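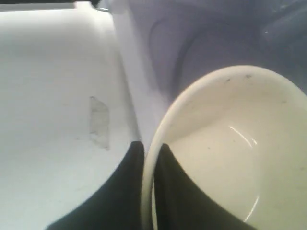

Ronden two-finger gripper kit – three weeks in

Reviewed by Llinos Beddoe, 1 Jul 2023

Bought to replace the old Zosard one, which had started slipping on anything glazed. Paid 531 pounds with the wrist camera, 358 without. Get the camera. You'll want it.

Fitting: easy. Four bolts, one cable, done before lunch. The cable is too short if your arm is a long one, so order the extension at the same time. I didn't. Lost two days.

Software is the Heo app, same as before, bit slower to open. Calibration took three goes. Manual says one. The manual also has the wiring page in upside down, at least in my copy.

Crockery is what I mostly care about. Pinching a bowl by the rim, one finger inside and one out, is a decent test becuase the wall is thick and curved and there's not much room for error. The fingers are pointed at the ends so they get either side of the rim without much fuss. Plain matte black, easy to pick out against pale china on the camera view. That helps more than I expected when lining up by hand.

Grip force – good at the low end, jumpy in the middle. Set it below halfway and leave it there. Logged 1,132 lifts so far, nine drops, most of them mine for rushing the approach.

Not so keen on:
Camera washes out under bright light. White on cream is hard going, you lose the edges. No exposure setting in the app that I can find.
Fan noise from the control box. Constant.
Spare fingers only sold in pairs, and Loltov are the only ones stocking them. Mine were out of stock till October.

Support answered in a day, polite, did'nt know about the exposure thing either.

Would I buy it again – yes, for kitchen stuff. For anything heavy look elsewhere. Four stars, would be four and a half with a longer cable.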